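The mat rules, and how I came to write them

May 10, 2018

I have become a person who writes rules. It started in April, when Sharada Thampi asked me to put together "a page or so" on good practice at the small robot bench, and it has reached the stage where people lower their voices when I come in with a printout.

The official safety document at Kartha has 43 pages and is very good on the subject of large orange arms in cages. It has a great deal to say about fences. It has one paragraph on small grippers at a table, and the paragraph tells you to consult your supervisor. My supervisor is Sharada, who told me to consult the document.

So I wrote my own. The first draft had 40 rules. Kumaresan Pai read it over lunch and asked which of them I had kept myself that morning, and after some thought I went away and cut it to six.
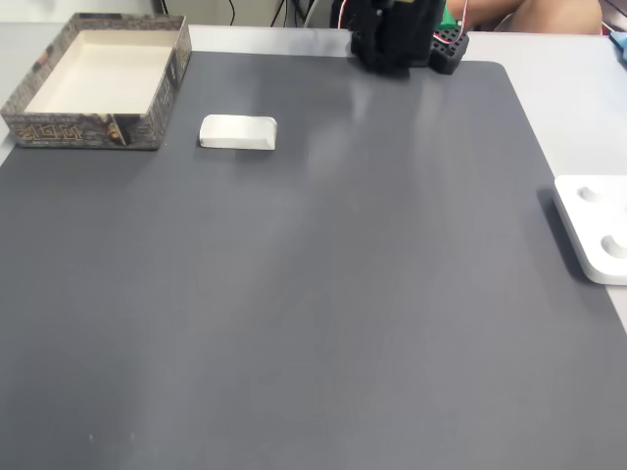
Rule one is that hands stay off the mat while the arm has power. Everyone agrees with this rule and everyone breaks it, always to nudge something a finger's width to the left. I've done it. You feel terribly quick and clever right up to the moment the thing moves.

Rule two: whoever starts the run says so out loud. We argued over the wording for most of an afternoon. Piroska Szilágyi wanted "moving", I wanted "starting", and Anitha Naidu pointed out that shouting either one at a person bent over a table makes them stand up fast and hit their head. We settled on "moving", said in a normal voice, followed by waiting for an answer. The waiting is the part people forget.

Rule three is about cables. They go behind the table and stay there. If one has to cross the mat, the run doesn't start.

Rule four says that only the things in the task belong within reach of the gripper. Tea is never in the task. I had to add that sentence by hand.

Rule five: the stop button sits where the slowest person in the room can reach it. I tested this one personally, being that person.

Rule six says that if something odd happens you write it down before you fix it, including the time and what you were doing, even if what you were doing was breaking rule one. The notebook so far has two entries, both mine, and one of them is a complaint about the pen.

Kamala Varma has asked for a copy for her bench at Flolum. I sent it over, and she replied wanting to know what happened to the other 34.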